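差出人: 三宅
宛先: hikik-ml(Hikik 小物整理メーリングリスト)
件名: Re: [hikik-ml] 鍵の札とケースのふた、どうしてますか

みなさんこんばんは、三宅です。
Vichien さんのメール、水曜の夜に読んでからずっと返事を書きたくて、途中まで書いては消していました。長くなりそうなので先に謝っておきます。まず引用から。

> Vichien Onsri です。
>
> 八月のうちに引き出しを一段なくしたくて、細かいものを全部ふた付きのケースに移しています。で、困っているのが二つです。
>
> (1) 鍵や金物のリングに付ける札。数えたら18個もリングがあって、札をどれに付けるかで止まってしまいました。全部に付けるとじゃらじゃらして重いし、付けないと結局どれがどれか分からないです。前に誰かが色分けを勧めていましたが、色は覚えていられますか? 私は赤が物置だったか自転車だったか、もう忘れました。
>
> (2) ケースのふたのスポンジ。でこぼこのあるやつです。あれは付けたままで使うものですか、はがすものですか。中身を多めに入れるとふたが浮くので、はがしたくなります。でもはがすと中で音がします。
>
> あと、積み木とか子どものものを同じケースに入れている方はいますか。うちは分けたいのに、いつの間にか混ざります。
>
> ケースは Wisik の小さいほうです。大きいほうを買えばよかったかもしれません。
>
> Onsri

順番を無視して (2) から書きますね。

ふたのスポンジ、私は付けたまま派です。前は Vichien さんと同じで、ふたが浮くのがいやで一度はがしたんですよ。そうしたら細かいものが移動するたびに全部片側に寄って、開けると手前だけ山になっているという……。で、結局ホームセンターで似たようなのを買ってきて貼り直しました。1,090円。最初からはがさなければよかったお金です。はがすときに糊が残るので、そこもけっこう面倒でした。シールはがしを使うと匂いがしばらく抜けません。

それで今どうしているかというと、ふたが浮かない量までしか入れない、というだけです。すみません、何の工夫もなくて。でも背の高いものを奥(ちょうつがい側)に置いて、手前を低くするとだいぶ違います。ふたは手前のほうが大きく下りてくるので、手前に高いものがあると閉めるときに引っかかるんです。あと、ケーブルは一番上に最後に載せると必ずはさみます。私はこれで白いコネクタを一つだめにしました。輪にしてゴムで留めて、横の隙間に縦に差し込むのがいいと思います(と書きながら、今も上に載せたままにしがちなんですけど)。

それから底のほう。仕切りを使っている人が多いみたいですが、私は格子になったプラスチックの切れ端を一つ入れているだけで、あとはぎゅうぎゅうに詰めています。仕切りって、自分の持ち物の大きさにぴったり合うことがまずないんですよね。合わない仕切りの中で一個だけころころしているのが気になって、全部抜いてしまいました。Clonside の仕切り付きのも試しましたが、マスが深すぎて指が届かず、これは姉にゆずりました。姉はビーズを入れて喜んでいます。

(1) の札のこと。

色分けは、私も覚えられません! 三色までは何とかなりました。四色目からは、色を見て何の鍵か思い出すより、鍵の形を見たほうが早いです。なので今は緑だけにしています。緑の札が付いていたら「家の中で使うもの」、付いていなかったら「外に持って出るもの」。それだけ。これなら忘れようがないし、札は半分で済みます。18個あるなら、まず外に持って出るのがいくつあるか見てみてください。たぶん、びっくりするくらい少ないですよ。

札は透明の窓があって、中の紙に書けるタイプです。近所の店で199円の袋入り。ただこの窓の紙、書こう書こうと思ってずっと白いままのがあります。油性の細いペンで書くとにじむし、鉛筆だと窓ごしに読めないし、ボールペンで書いて一晩置くのが一番ましでした。紙を抜くときは爪だと割れることがあるので、つまようじで押し出してください。前にこのリストで Hauksdóttir のラベル用紙がいいと書いていた方がいて、私も買ってみたんですが、うちの札には幅が2ミリ大きくて、全部切ることになりました。札の型が違うのかもしれません。どの札に合わせて使っているのか、見ていたら教えてください。

重さの話もありましたね。じゃらじゃらするのは札よりリングのほうだと思います。私も、リングにリングを通して、さらにそこに小さいリングを通して……というのをやっていて、平たい金物の両側から輪がぶら下がって、机に置くたびにあっちこっち向くんです。どの輪が何のための輪なのか、自分でも説明できません。小さい輪を一つ間に入れて札を下げると、札だけ外したいときは楽です。でも細い割りリングは爪が負けるので、薄いコインか、使っていない鍵の先をはさんで開くといいです。

積み木は、はい、うちも混ざります。甥が来るたびに一つ二つ、ケースのまわりに増えていきます。文字の付いたのと、ただの色のと、いろいろです。分けようとして専用の袋を作ったこともあるんですが、袋の口を縛るのが面倒で誰も戻さないんですよね。それで今は、積み木はケースに入れない、という決まりだけにしました。床なり机なりに出ているぶんには、まあいいことにする。踏むと痛いですけど。ケースの中に入ってしまうと、ふたが閉まらない原因がだいたい積み木なので、そこだけ守れば平和です。

というわけで、ケースと緑の札です。

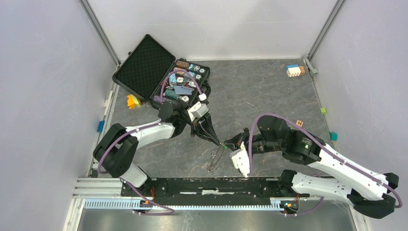
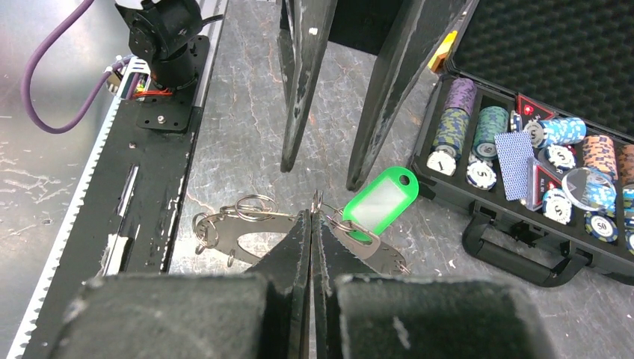
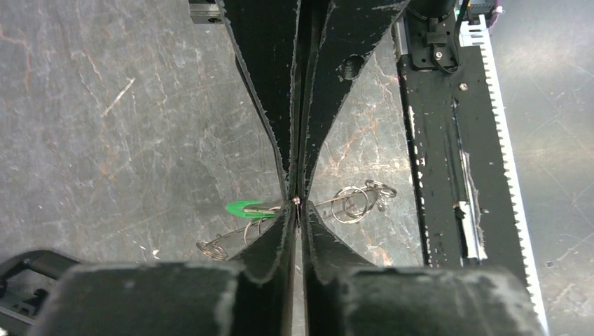

大きいほうを買えばよかったかも、の件ですが、私は小さいほうでよかったと思っています。Wisik の大きいほうは妹の家で見ました。確かによく入るんですけど、入るぶん入れてしまうので、持ち上げるときに取っ手がみしみし言うんです。棚からおろすのが億劫になって、結局おろさなくなって、中身が何だったか忘れる。引き出しを一段なくしたのに、引き出しより開けない箱が一つできた、と本人が言っていました。小さいのを二つにして、一つは机の近く、もう一つは玄関、のほうがたぶん使います。

あ、それと引き出しをなくす話。空いた引き出しはすぐに何かで埋まるので、空になったその日に引き出しごと抜いて、よそにしまってください。私は抜かずに置いておいたら、三日でレシートと輪ゴムでいっぱいになりました。輪ゴムって、どこから来るんでしょうね。

聞きたいことがこちらからも少し。ケースの外に中身を書いている方、どこに書いていますか。私はふたの上に養生テープを貼って書いていたんですが、上に物を置くと見えなくなるので、手前の側面に移そうか迷っています。でも側面は留め具があって、テープを貼れる場所が狭いんです。留め具と留め具の間だと、字が四つくらいしか入りません。「リング類」で終わりです。

あと、黒いケースの人。中が暗くて、黒い小物が底に沈むと見つからなくないですか? 私は白い紙を敷いてみたものの、ずれてきて端がくしゃっとなるので、両面テープで留めるかどうか考え中です。フェルトの白いのを敷いている方がいたら、毛がつかないかどうかも知りたいです。

Vichien さん、ふたのスポンジははがす前にもう一週間だけ待ってみてくださいね。はがしてからでは遅いので(経験者)。

三宅

--
hikik-ml の過去ログは件名に「過去ログ」と書いて送ると目次が届きます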